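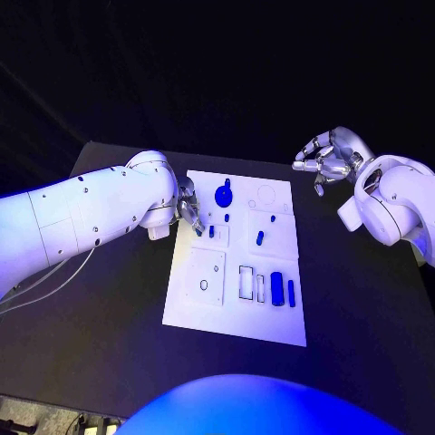

Mars, 23 h 40

Rentré de la répétition avec mal aux pieds. On a repris l'acte 2 depuis le début parce que l'entrée du chœur ne tombait jamais sur la bonne mesure. Au quatrième essai, c'était mieux. Les ténors partent encore trop tôt, moi compris.

La salle Robles n'était pas chauffée. J'ai chanté en manteau toute la première heure, ce qui n'aide pas pour respirer. À la pause, il y avait du thé et le reste du gâteau de dimanche dernier, un peu sec.

Il reste 15 jours avant la première. J'ai relu le planning de Drameo dans le bus : 14 répétitions sur le papier au départ, et on en a déjà perdu 2, une pour la grippe, une pour la panne d'électricité. On parle d'en ajouter une le matin. Je ne sais pas encore si je pourrai me libérer du bureau.

Les costumes sont arrivés dans l'après-midi. Ma veste est trop large aux épaules et le pantalon s'arrête au-dessus de la cheville. J'ai mis des épingles, je le rapporterai à l'atelier. Le chapeau va bien.

Côté billets, 122 places vendues pour le premier soir. C'est plus que l'an dernier à la même date, quand on jouait Pluvo et que la moitié du balcon était restée vide. L'opérette attire davantage, il faut croire. J'aimais bien Pluvo quand même, surtout la chanson du parapluie, que je fredonne encore en faisant la vaisselle.

Mon solo du deuxième acte : huit mesures, pas plus. Le sol aigu passe le matin et accroche le soir. J'ai essayé de le prendre plus doucement et il est sorti correctement deux fois – la troisième, rien. À retravailler sans forcer. Penser aussi à la valse, je pars toujours du mauvais pied après le tour.

Le piano de la salle a été accordé, ça s'entend. Par contre le rideau coince toujours côté jardin.

Bu une tisane au miel en rentrant. Demain, passer chez Daker avant 18 h pour les partitions reliées et racheter des pastilles. Appeler ma sœur pour savoir combien de places elle veut, et lui dire que le parking derrière le théâtre est fermé pour travaux.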